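FOR IMMEDIATE RELEASE
2021-06-19

Jirard Linen Service to Open Textile Repair and Reuse Workshop in Pravbridge

PRAVBRIDGE – Jirard Linen Service will open a textile repair and reuse workshop on Chisholm Street this November. The workshop will take in worn bedding, towels and work clothes from the company's commercial customers, mend what can be mended, and sort the remainder for cutting into wiping cloths or for sale to fiber recyclers.

The workshop will occupy the ground floor of the former Gutus shoe warehouse, next to the company's existing laundry plant. Jirard signed a lease on the building in the spring. Electrical work is under way, and a new loading door will be installed on the alley side before the fall.

Jirard supplies and launders linens for hotels, clinics, restaurants and nursing homes in Pravbridge and nearby towns. Until now, items that failed inspection after washing have been baled and sold by weight to an outside dealer. The company says many of those items had only one fault, such as an open hem, a missing snap or a tear shorter than a hand.

"A sheet with a split hem is still a good sheet," said Jaxon Leclerc, general manager of Jirard Linen Service. "We were selling it for pennies and then buying a new one. Our inspectors have been telling us for years that it made no sense, and they were right."

The workshop will open with 15 employees, including sewing machine operators, inspectors and a maintenance mechanic. Hiring will begin at the end of the summer. Current laundry employees may apply first, and those who move to the workshop will keep their seniority and vacation time. Sewing experience is preferred for operator positions, but the company will train people who have not worked in the trade.

At full operation the workshop is expected to handle 600 pounds of textiles per day. Items will arrive already washed and dried from the plant next door. Inspectors will check each piece on a table, mark the fault with a removable tag and send it to one of three lines: flat goods, terry goods or garments. 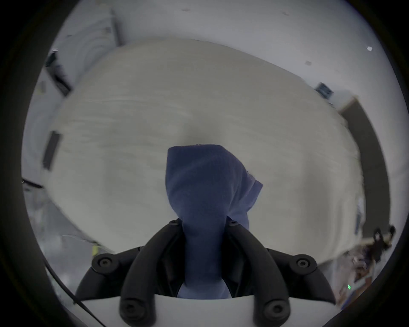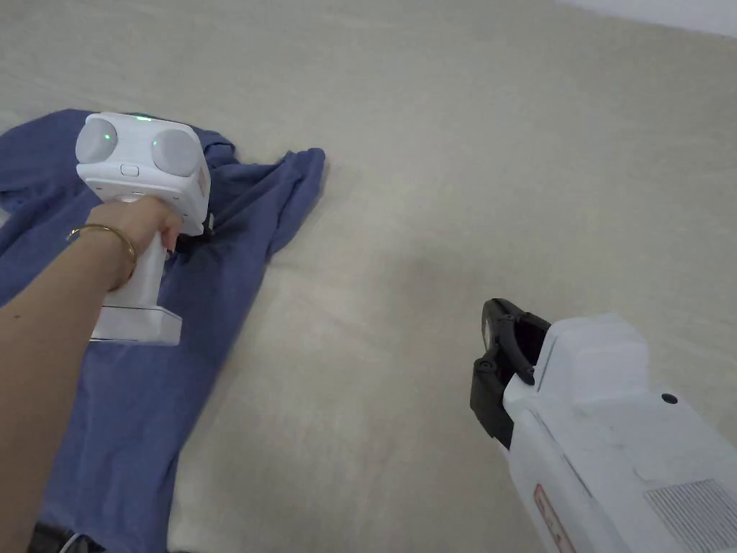
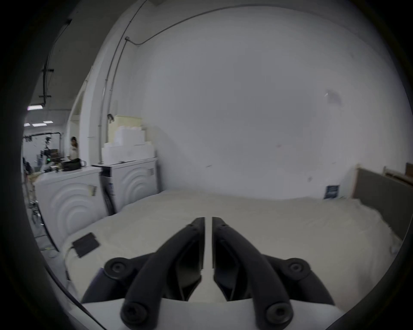 Flat goods, mainly sheets and pillowcases, are the largest category. A queen sheet with a worn center can often be cut down to a twin or a crib sheet. Smaller pieces will become pillowcases or table liners. Terry goods will be trimmed and rebound where the edges have frayed, and towels that are too thin for guests will be cut for cleaning use. The garment line will replace snaps, zippers and pockets on kitchen coats, scrubs and coveralls.

Stained items will go through a second wash before a decision is made. Jirard will not repair anything used in isolation rooms or surgical settings, and those textiles will continue to be handled under the company's existing procedures.

Customers who rent linens from Jirard will not see a change in their rates as a result of the workshop. Customers who own their linens and send them out for washing will be able to choose between three options on their service form – repair, cut down or discard. Repair charges will be listed by type of fault, and no work will be done on customer-owned goods without written approval. A price sheet will be mailed with the September invoices.

The workshop will also have a counter open to the public 2 days a week. Residents will be able to buy bundles of wiping cloths, mended blankets and unclaimed flat goods there. The counter will not accept household donations at first. Sheldon Hiebert, who will manage the workshop, said the company wants to learn how much space its own goods require before taking in anything else.

"People have already called to ask if they can drop off old curtains," Hiebert said. "We can't take those yet. We will look at it again after the first winter."

Hiebert has worked at Jirard in several positions, most recently as supervisor of the inspection and folding floor. Before joining the company he repaired industrial sewing machines.

The company will hold an information session on jobs at the Chisholm Street building in August. A date will be posted at the plant entrance and on the company's website. Printed applications will be available at the front office, and help filling them out will be offered in English and Spanish.

During construction, the alley between the two buildings will be closed to through traffic on weekday mornings. Deliveries to neighboring businesses will be directed to the street entrance.

About Jirard Linen Service
Jirard Linen Service is a privately owned commercial laundry and linen rental company based in Pravbridge. It employs 200 people and operates one plant and a fleet of delivery trucks.

Media contact
Jaxon Leclerc, General Manager
Jirard Linen Service
Chisholm Street, Pravbridge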